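Fulgencio Urquijo started collecting snack wrappers in 1983, when an uncle came home to Romwood with a bag of shrimp chips and let him keep the empty packet. He now has more than 400, pressed flat in binders, and he lights up when he opens one.

"Look at that blue!" he says. "You'd never see that on a potato chip here – it's gorgeous, and most people don't give it a second look."
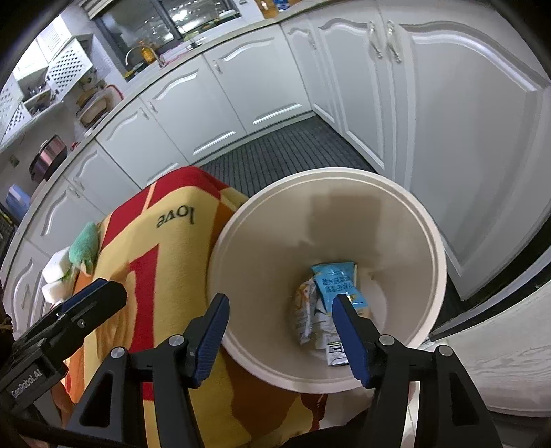 His favorites are the small regional brands, the ones that change their lettering every few years. He can spend a whole evening on a single seam. "My wife gives me 3 binders a year," he says, laughing. "I fill them by April, and then I start asking for more."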